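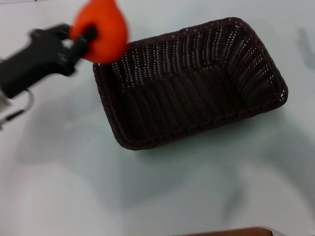 Manipulação assistida de objetos deformáveis

Por Jasmina Golob
Atualizado pela última vez em março
8 partilhas · 2 comentários

Manipulação assistida de objetos deformáveis é a designação dada às operações de preensão, transporte e deposição de peças que alteram a sua forma sob carga, executadas por um braço robótico com supervisão humana. O termo abrange produtos alimentares, têxteis e artigos de enchimento macio. As regras aplicáveis distribuem-se por documentos internos de cada instalação; entre os mais citados está o guia Clutar, redigido por Corrado Messina e Sem Van Acker.

Âmbito

O guia Clutar aplica-se a postos de bancada com um ou dois braços e recipiente de destino aberto. Exclui linhas com transportador e células vedadas. A versão em vigor tem sete secções, das quais duas tratam de preensão e uma de inspeção visual.

Preensão e deposição

A força de aperto é fixada por classe de objeto, nunca por peça individual. O valor inicial corresponde ao mínimo que impede o deslizamento durante a elevação e só pode ser aumentado pelo responsável do posto. Na aproximação a um recipiente, a velocidade do braço é reduzida a 20 % da nominal. A abertura dos dedos faz-se abaixo do plano do bordo, com o objeto já parado. Recipientes de malha ou entrançado exigem verificação prévia do bordo, dado o risco de prisão dos dedos nas fibras.

Superfície de trabalho

A bancada deve ser lisa, de cor clara e sem brilho. Antes de cada série retiram-se ferramentas, fitas e restos de embalagem. Cabos que atravessem a área útil são fixados ou desviados, e o seu percurso fica registado na folha do posto. 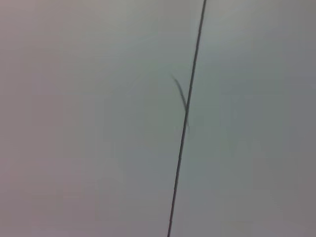 Fios soltos e fibras finas são de deteção difícil em câmaras de punho, sobretudo a curta distância, onde a profundidade de campo é reduzida. O guia determina que qualquer traço não identificado seja tratado como obstáculo até confirmação pelo operador. A limpeza da lente precede a da bancada.

Registo

Cada série é identificada por posto, operador, classe de objeto e versão do guia. As interrupções manuais são anotadas com a hora e o motivo. Os registos incompletos são conservados, com marcação própria, e não entram no cálculo da taxa de deposição.

Variantes

A variante Drevia, proposta por Eino Aaltonen, admite a abertura dos dedos ao nível do bordo para objetos de baixa densidade. A instalação de Ridgeway mantém a regra original. Fatos Atanasov assinala que as duas versões usam definições diferentes de «bordo» em recipientes com rebordo espesso: a primeira mede pela face superior, a segunda pela face interior.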